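Subject: Re: [toder-render] Shadow map resolution in 2.5

> Edges look stepped at the default bias. Is this the
> Keskinen driver or the renderer?

The renderer. Bekport shows the same on its own driver. Jorow sets the map size once at load and ignores later changes, so restart after editing the config.

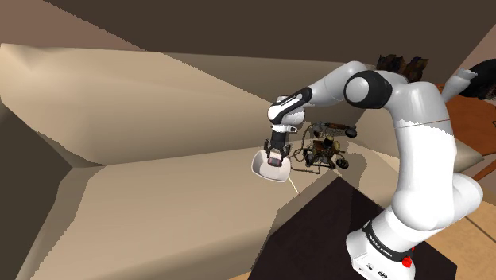 Arm and bowl, rendered.

Raising the bias to 85 only detaches the shadow from the object. Leave it at 45 and turn on filtering, which costs almost 2 ms.

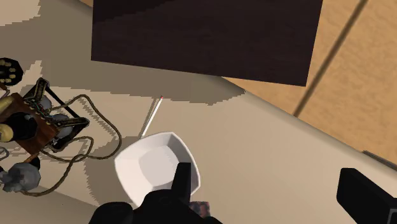 Stepped shadow edge under the dark panel.

Patch due in September.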